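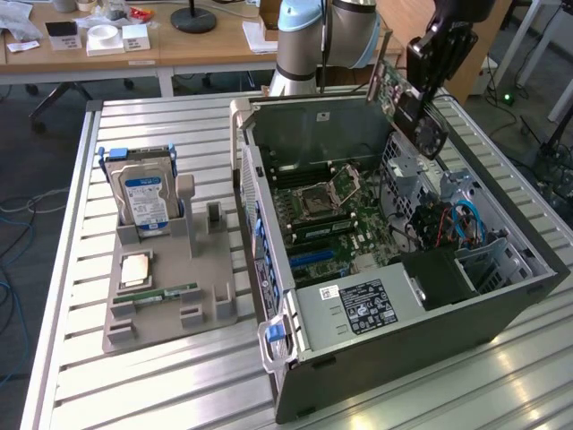 Flanholm Reuse Service Extends Desktop Refurbishment Through September

The Flanholm Reuse Service has received 1,082 desktop computers for refurbishment under its agreement with the Forndale school district, and intake will remain open through September. Schools and public offices that have retired equipment in storage are invited to arrange a collection before the end of that month.

Each computer is opened and inspected before any decision is made about its future. Processors, memory modules, hard drives and graphics cards are checked individually, and parts in good order are returned to service. Cases with sound power supplies and motherboards are rebuilt to one of two standard configurations, one for classroom use and one for office use. Equipment that cannot be rebuilt is taken apart for spares, and the remaining metal and plastic is sent to Trukier for recycling.

Departments preparing equipment for collection are asked to observe the following points.

Leave hard drives in place. Drives are removed and erased at the Flanholm workshop, and an erasure record is issued to the department on completion. Drives that fail the erasure procedure are destroyed.

Keep drive carriers, slot covers and side panels with the computer they belong to. Replacements for older cases are difficult to obtain, and a missing carrier may delay a rebuild by several weeks.

Do not remove processors or memory beforehand. Processors that have already been taken out should be placed in a rigid container and labeled with the model of the computer.

Monitors, keyboards and printers are not covered by the present agreement and should be reported separately to the Reddy Street office.

Collections require a minimum of 4 computers. Smaller quantities may be delivered to the Reddy Street loading entrance between 9 a.m. and 3 p.m. on working days. Request forms are available from the same office and should be signed by the department's equipment officer.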